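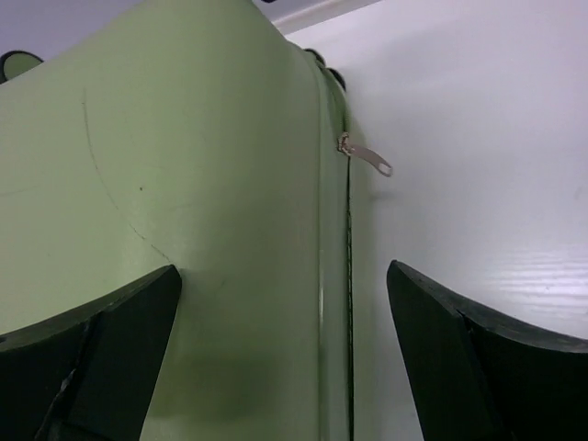

4 Etui öffnen, bestücken und schließen

Dieser Abschnitt gilt für das Zarex Reiseetui in allen Farben. Lesen Sie ihn vollständig durch, bevor Sie das Etui zum ersten Mal packen. Die Pflege des Materials ist in Abschnitt 5 beschrieben.

4.1 Vorbereitung

1. Stellen Sie das Etui auf eine ebene, saubere Fläche. Ein Tisch ist besser geeignet als der Schoß oder ein Bett.
2. Drehen Sie das Etui so, dass der Schieber des Reißverschlusses gut zu greifen ist.
3. Entfernen Sie Krümel und Sand mit einem weichen Pinsel aus der Reißverschlussspur.

Hinweis: Ein neues Etui kann leicht nach Verpackung riechen. Lassen Sie es in diesem Fall einen Tag lang offen stehen.

4.2 Öffnen

1. Halten Sie das Etui mit einer Hand an der Seite fest, ohne die Schale einzudrücken.
2. Fassen Sie den Zipper am Plättchen und ziehen Sie ihn gleichmäßig an der Kante entlang. In den Rundungen langsamer ziehen.
3. Klappen Sie die Schale erst auf, wenn der Reißverschluss bis zum Ende geöffnet ist.

Achtung: Reißen Sie nicht am Plättchen, wenn der Schieber klemmt. Fahren Sie ein kleines Stück zurück und prüfen Sie, ob Futterstoff oder ein Kabel in der Spur liegt.

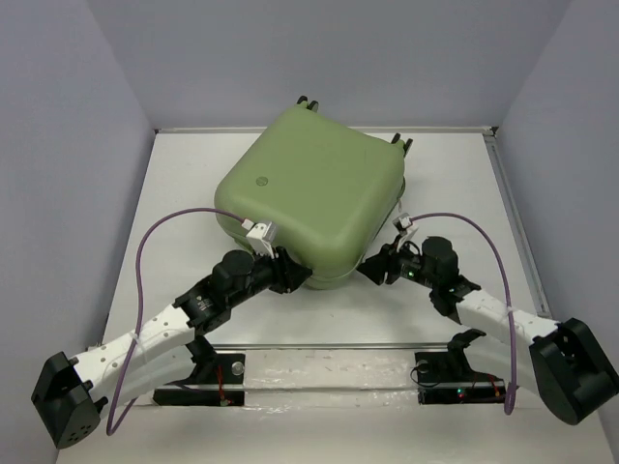 Abb. 4-2: Etui in Salbeigrün, auf dem Tisch abgestellt

4.3 Bestücken

1. Legen Sie schwere Teile zuerst ein, möglichst in die Mitte.
2. Wickeln Sie Kabel locker auf und sichern Sie sie mit einem Klettband.
3. Verschließen Sie Fläschchen und Tuben fest und stecken Sie sie in einen eigenen Beutel.
4. Lassen Sie zum Rand hin 2 cm frei, damit nichts in den Reißverschluss gerät.

Die Zuladung darf 2,000 kg nicht überschreiten. Spitze Gegenstände wie Scheren oder Nagelfeilen nur mit Schutzkappe einlegen. Das Etui ist nicht für Lebensmittel ohne Verpackung vorgesehen.

4.4 Schließen

1. Klappen Sie die Schale zu und richten Sie die Kanten aneinander aus.
2. Drücken Sie die beiden Seiten mit der flachen Hand leicht zusammen.
3. Führen Sie den Schieber in einem Zug bis zum Anschlag. Wenn Sie dabei deutlich Kraft brauchen, ist das Etui zu voll.

Achtung: Setzen Sie sich nicht auf das Etui, um es zu schließen. Die Schale kann dabei dauerhaft ihre Form verlieren.

4.5 Tragen und Aufbewahren

Tragen Sie das Etui an der Schlaufe nur über kurze Strecken. Im Koffer liegt es am besten flach zwischen weichen Kleidungsstücken. Bei längerer Lagerung das Etui leeren und den Reißverschluss 3 cm offen lassen. Stapeln Sie nichts darauf und halten Sie 80 cm Abstand zu Heizkörpern.

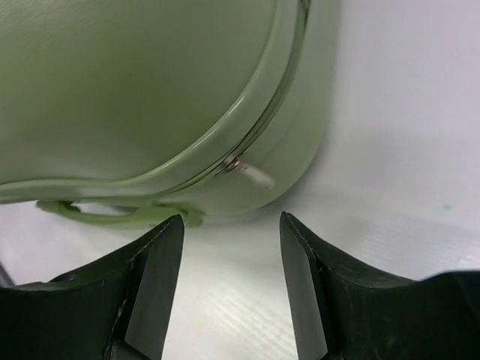
Was kann ich tun, wenn der Reißverschluss schwergängig ist?
Reinigen Sie die Spur zuerst trocken mit einem Pinsel. Tragen Sie danach etwas farbloses Reißverschlusswachs auf und bewegen Sie den Schieber mehrmals hin und her. Öl und Fett sind ungeeignet, sie hinterlassen Flecken auf dem Material.

Lässt sich der Schieber auch danach nicht bewegen, wenden Sie sich an den Kundendienst von Vakcombe. Halten Sie dafür den Kaufbeleg bereit.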